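Ticket 1287: Weekend box office totals wrong for Ratero
Opened by: Erlinda Castillo, Prakthorpe
Assigned to: Brendan Ó Conaill
Status: Closed 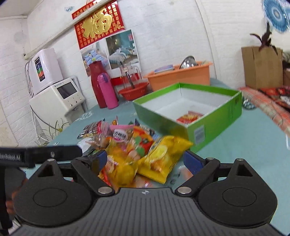 The daily gross for Ratero on our film page does not match the figures the distributor sends out. The second Saturday is too high and the Sunday after it is blank. The weekend total comes out right, so I think Sunday's money is being added to Saturday. Two other titles from August look fine. I also checked the concession report, because it uses the same import. Sales there are entered by item and every line has the right day on it. Only ticket sales are off.

Steps to see it:
Open the film page for Ratero.
Choose Daily, then All territories.
Look at day 11 and day 12.

Expected: two separate figures. Got: one large figure and a blank.

Erlinda Castillo

Reply, Brendan Ó Conaill, 9:40 am
I can see the same thing. Which chains are in the feed for this title? And has anybody edited the page by hand? A manual edit locks the row and the import skips it after that.

Reply, Erlinda Castillo, 10:15 am
No hand edits. The chains are Lyons and Vudis, plus the single-screen houses that report by email. Ratero is on 321 screens this week. Lyons has most of them.

Reply, Brendan Ó Conaill, 11:05 am
Pulled the raw files. Vudis is clean. The Lyons file for Sunday has the right amounts but the date column says Saturday on every row. The importer trusts the date column over the file name, so it added the rows to Saturday. With Lyons gone, Sunday fell under the minimum screen count and the page hid it. That explains the blank.

The other August titles are not booked at Lyons, so they were not touched.

Tried so far:
Cleared the page cache. No change.
Ran the import again for Sunday. No change, same file.
Ran it again with the date taken from the file name. Sunday fills in, but Saturday keeps the extra money until the old rows are removed.

Reply, Erlinda Castillo, 11:20 am
Please don't remove anything until I have saved a copy of the current page. The weekend story went out with the daily split in it and I will need to post a correction.

Reply, Erlinda Castillo, 11:50 am
Copy saved. Go ahead.

Reply, Brendan Ó Conaill, 1:30 pm
Removed the 56 wrong rows from Saturday and loaded the Sunday file with the corrected date. Both days now match the distributor's figures. The weekend total did not move. The second-week drop was being worked out from the daily numbers, so I recalculated that too.

I wrote to Lyons and asked for a corrected file. I also added a check: if the date column and the file name disagree, the import stops and sends an alert to the desk.

Reply, Erlinda Castillo, 2:10 pm
Looks right on my side. The chart at the top of the page still shows the old Saturday bar.

Reply, Brendan Ó Conaill, 2:25 pm
The chart is on its own cache. Cleared it, please reload.

Reply, Erlinda Castillo, 2:30 pm
Good now. Correction is posted. You can close this.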